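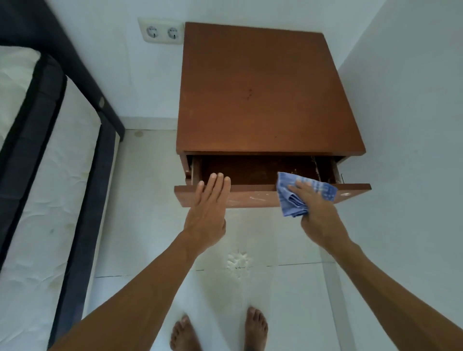
Drawer partly open, cloth at the right end of the front panel.

Cleaning a bedside cabinet and the boards that go with it

This guide covers a single-drawer wooden cabinet of the Litcombe type and any wooden board that stands or lies near it. The same method applies to most furniture with a sealed brown finish. Allow 33 minutes for the cabinet and 11 for each board.

What you need

Two cotton cloths, one for damp work and one for drying
A bowl of lukewarm water
Mild dish soap, or Buvex wood cleaner diluted as the label says
A soft brush or a vacuum with a brush head

Step 1. Empty the drawer

Remove the contents and any lining paper. Pull the drawer partway out and brush the corners first, then the inner sides. Bare wood inside a drawer takes up water quickly, so use a cloth that has been wrung out hard.

Step 2. Wipe the front panel

Fold the damp cloth into a pad. Steady the upper edge of the panel with the free hand and work from one end to the other, including the inner edge behind the front. Check the sides of the opening for wire or hardware before reaching in. On the cabinet shown, a thin piece of metal sticks out slightly on the right.

Step 3. Wipe the top

Follow the grain. Small dark spots that remain after two passes are probably in the finish – leave them for a separate repair. Scratches will not wipe out. Keep the wet cloth and the bowl away from any wall outlet beside the cabinet, and do not spray cleaner in that area.

Step 4. Clean the board

Lay the board flat on a hard floor. Tile is suitable if it has been swept. Take up loose white specks with the vacuum where possible, then wipe from the cleared side toward the dusty side. Turn the cloth to a clean face every 3 strokes. Rest the free hand near the cloth to keep the board from sliding.

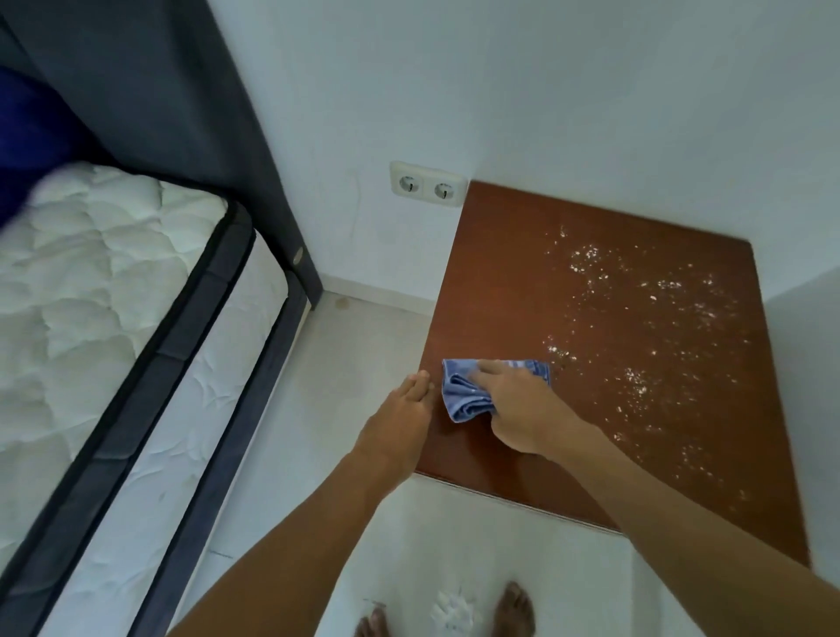
Step 5. Dry and reassemble

Go over every surface with the dry cloth, including cut edges, where moisture gets in most easily. Leave the drawer open for more than 6 hours before putting anything back. Wax is optional. Skasico paste wax can be used on the top and front panel, but keep it off the runners – it collects dust there.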